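Gripper closed to zero on a RAM latch, no force fault??

kofi_sarpong
16/10/2019
Need ideas, bit rattled. Doing teardown trials on old desktop towers at Drindthorpe, two-finger gripper, memory modules first. Cycle 388 the fingers came down on the slot, closed, kept closing. Took the white end latch clean off. No force fault, no stop, controller happily logged "grasp ok" and started the lift. I hit the e-stop. Nobody hurt, hands were nowhere near, but still.

Checked so far:
payload setting - correct
tool offset - correct
force limit - set, and it tripped fine when I pushed on the wrist by hand
gripper firmware - 1198, same as January

What am I missing

drukby_dan
Tool offset "correct" according to what? The number on the screen or an acutal touch-off?

kofi_sarpong
Number on the screen. Point taken. Will touch off tonight.

Gifty Ankrah
Your arm force limit and your gripper force limit are two seperate things. Pushing the wrist only tests the arm. Fingers squeezing each other don't show up at the wrist at all, it's an internal load. Check what the gripper itself is set to. Ours came back at 87 percent after a firmware reload, we'd been running it way down.

kofi_sarpong
Gifty. It's at 87. Same number. I had it at a third of that. So the reload resets it??

Gifty Ankrah
Looks like it. Put it in your startup routine, write the value then read it back. Don't trust the saved config.

haiyan_w
Disagree that's the whole story. High grip force explains the broken latch. Doesn't explain why the fingers were on the latch in the first place. You were off by a few mm before anything closed. Fix the force and you'll just break things more gently.

drukby_dan
+1, touch off the tool

Gifty Ankrah
Sure, but the position error wouldn't have cost him a board at the right force. Fix force first, it's a two minute job.

haiyan_w
And "grasp ok" with nothing in the fingers? That needs a width check too. Fully closed = no part = stop.

kofi_sarpong
OK doing all of it. Force is back down, readback added, width check added. Touch-off says the tool was 2 mm out, probably from when we swapped the fingers. Different tower on the bench now, slow speed, lid off, case lying flat. Approach over the memory slots:
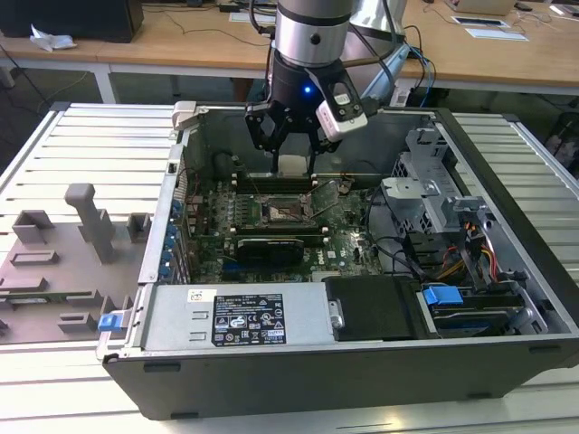
Selorm Nyarko asks whether the case is clamped or just pushed up against a stop, as a shifted case would give the same miss and a touch-off on the tool won't catch it.

kofi_sarpong
Just pushed up against a stop. Damn. Ok

haiyan_w
There's your other half maybe. Touch off on the case too, every load, two points on the metal frame.

drukby_dan
or clamp it

haiyan_w
Clamp AND touch off. Thin sheet metal, clamps move it.

kofi_sarpong
Ordering toggle clamps. Staying at slow speed till they're here, will post the log after the next batch.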